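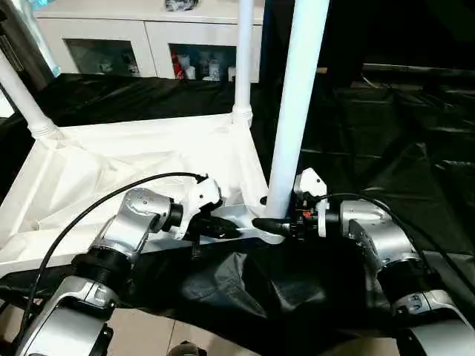 Search this site Go

3 min read

The Vodirlow Chamber Orchestra publishes its season without listing its substitute players. It should list them. In January the orchestra played the Flumamden hall, which seats 700, and the printed roster matched the stage in every section except the violas, where two of the names were wrong.

A roster is a record. Researchers use it later to establish who played, and payroll files are rarely kept. The Trondar archive holds 268 programs from comparable ensembles – most have the same gap.

The usual objection is print deadlines. A loose insert solves that, and a corrected file can go online after the concert.

2 comments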